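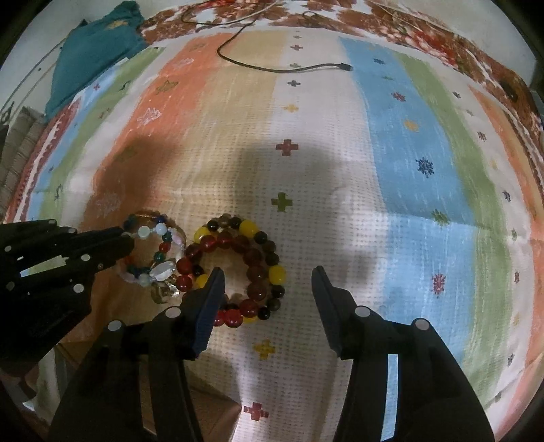
Three beaded bracelets on a striped bedspread.

Vilteo review: does paying to follow politics leave you better informed?

Posted 2026-01-11

The pitch for Vilteo is that you are too busy to read what your representatives are up to, so it will read it for you. You pick the bodies you care about (parliament, select committees, your own council, the odd public inquiry), you pick some subjects, and it sends you short plain summaries with a link to the source. It costs £12 a month after the free trial. I have been paying out of my own pocket, and I went in expecting to be annoyed.

I was annoyed, though the reasons weren't the ones I'd lined up.

Setting up is quick enough. The list of councils is long and mostly right, and Cliswood was on it, which surprised me given how small we are. You then choose subjects from a fixed menu. This is the first irritation. "Housing" and "Planning" are separate, "Transport" swallows everything from bus fares to potholes, and there is no way to type in the name of a road or a scheme unless you use the search box every time. Anyone who follows local politics does so over one road or one scheme. I don't want Transport. I want to know when the Cliswood bypass comes back to the table.

The app keeps a running tally of what it has sent you, and mine stands at 283 alerts. It marks 243 of those as "low impact", by its own reckoning. So why was my phone buzzing? There is a slider for this, buried under Account and not under Alerts, and even at its strictest setting I still got a note telling me that the minutes of a licensing meeting had been approved. Minutes are always approved.

As for the summaries, I checked a fair few against the original papers, and on simple matters they hold up. Votes were recorded correctly wherever I looked. Dates were right. If a report said the council would consult, the summary said so too.

It's on the awkward documents that things go soft. In January the council put out a long report on reserves, and the part that mattered was a paragraph near the back saying that legal advice had been taken and would stay private. Vilteo's summary said the plan "follows legal advice". Those are two different statements. A public body telling you it has advice you can't read ought to make you sit up, and here the app had smoothed it over into something that sounded like a clean bill of health. I found the same habit elsewhere. "The minister confirmed" turned up where the transcript had the minister declining to answer and then repeating an old line. "Members broadly agreed" was used of a meeting where the recording has a good ten minutes of members broadly not agreeing.

I wrote to Urkason, the company behind it, and had a polite reply the next day. It said the wording is "kept neutral by design". I'd call it kind to whoever wrote the report. If officials choose their words carefully, and they do, then a summary that borrows those words is carrying their bags for them.

Then there's the Stojanović score. Every politician gets one out of a hundred, shown in a coloured ring next to the name, and it is meant to tell you how consistent they are between what they say and how they vote. I've read the help page twice and still couldn't tell you how it's worked out. It mentions speeches, votes and "public statements", gives no weights, and doesn't say what happens when somebody changes their mind for a good reason and explains it at length. One of my own councillors lost points after abstaining on a matter where she had to by law, having declared an interest. A score nobody outside the firm can check is a strange thing to sell to people who are worried about openness. You can hide the rings, and I have.

Some credit where it's due. The calendar is good. It pulled in committee dates before our council's own website had them, and it flagged a change of venue that I would have missed. The side-by-side view, where you see two versions of an amended motion with the changes picked out, is the best thing in the whole product and I'd happily pay something for that alone. Search is fast. The app hasn't crashed on me, and it works on an old tablet that most things have given up on.

Version 2 brought in a "Talk to your rep" button. It opens an email with the text already filled in, and the text is dreadful: stiff, overpolite, and the same for everyone. Anybody who has worked in a councillor's office will tell you what happens to the fifth identical email. Write your own.

Privacy is a mixed bag. You have to give a postcode, fair enough, but it also asks how you voted last time "to improve your feed". You can skip the question. It came back a week later, and again after that - I'm still skipping it. The policy says answers aren't sold. It also says they may be shared with "research partners", who aren't listed.

Cancelling is done on the website, not in the app, and takes four screens. One of them offers you three months at half price, so if you do want Vilteo, start to cancel and see what you get.

Would I keep it? For the calendar and the amendments view I'm staying on for one more month, with alerts switched off entirely. If your council publishes its papers on time and has a mailing list, sign up for that first, as it's free. If you work in a small campaign group and have several councils to watch, the sums may look different. Just click through to the source before you quote anything from a summary in public.

Good: committee calendar, amendments side by side, quick search
Bad: noisy alerts, fixed subjects, summaries that lean official, a score with no workings
Price: £12 a month
Verdict: try the free trial, and set a reminder for when it ends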